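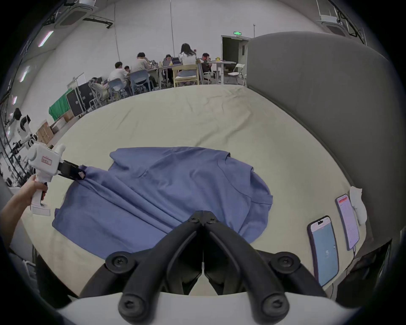 Kit review: Susance hand-held gripper pair

The Susance pair is a set of two hand-held grippers for recording manipulation demonstrations without a robot arm on site. The operator holds one in each hand and does the task directly. The recordings are then used to train a policy for whatever arm the customer runs. We had the pair on loan through Harries, the distributor, and put it on garment work, as that is what most readers have been asking for since the April issue.

What is in the kit

Two grippers, two charging leads, a set of spare fingers, a hex key and a hard case. The body is white with a trigger-style handle, and the fingers are matte black plastic with round screw caps along their length. Finger changes took less than a coffee break once we had found the correct hex key, which lives under the foam and is not mentioned in the quick-start sheet.

The pair lists at $1,479. Spare fingers are extra after the first set. The case is included in that price, as is a year of the recording software, Ovar. Renewal pricing was not available when we asked.

Fabric handling

We used short-sleeved T-shirts on a fitted-out bed and set a target of 400 recorded folds. T-shirts are an awkward test object. The material is thin, it wrinkles under its own weight, and a corner pinched too deep drags half the shirt with it. The jaws hold a single corner of jersey well enough to draw the cloth out along the diagonal. Picking up one layer where two are lying together is harder. Operators learned to come in low with one finger nearly flat to the sheet and close slowly.

The trigger is linear through most of its travel and stiffens near the end. For cloth this is useful, as there is some warning before full clamp. For small rigid parts we would prefer an even pull, and the spring is not adjustable.

The working surface matters more than the manual suggests. A soft surface lets the fingertips press in under a hem, so grasps that work on a mattress may not carry over to a laminate bench. Anyone collecting for a bench-mounted arm should collect on a bench. We would also keep the background varied, with ordinary furniture and people in it, if the finished system is meant for homes or shared workplaces.

Recording and data loss

Of the 400 folds, 54 were rejected by the Ovar checker. Most were tracking dropouts when the two grippers crossed or when one was held close against the operator's body. The rest were timing mismatches between left and right, cured by restarting both units together. The checker reports a rejection only after upload, so an operator can work through a whole batch with a fault present. A warning tone at the gripper would fix it.

Fatigue

Gizella Kovács, who ran our trial sessions, limited each operator to short blocks with a break between. Her notes put the strain in the thumb and outer wrist, and worse on the non-dominant side. The handle comes in one size. Operators with small hands reached the trigger with the fingertip only and tired sooner.

Service

Harries handles warranty returns through its Closton workshop. We sent back one unit with a sticky trigger and received a replacement with the firmware already matched to its partner. Return freight was at our cost, and the terms do not make this clear.

Assessment

Suitable for groups collecting cloth and soft-goods data who already have a training pipeline. Less suitable for fine assembly. Buyers should budget for spare fingers and ask for the Ovar renewal price in writing before ordering. Loan units can be booked through Harries for trials of up to a fortnight.

Reviewed September 19, 2025. Software version as supplied with the loan kit.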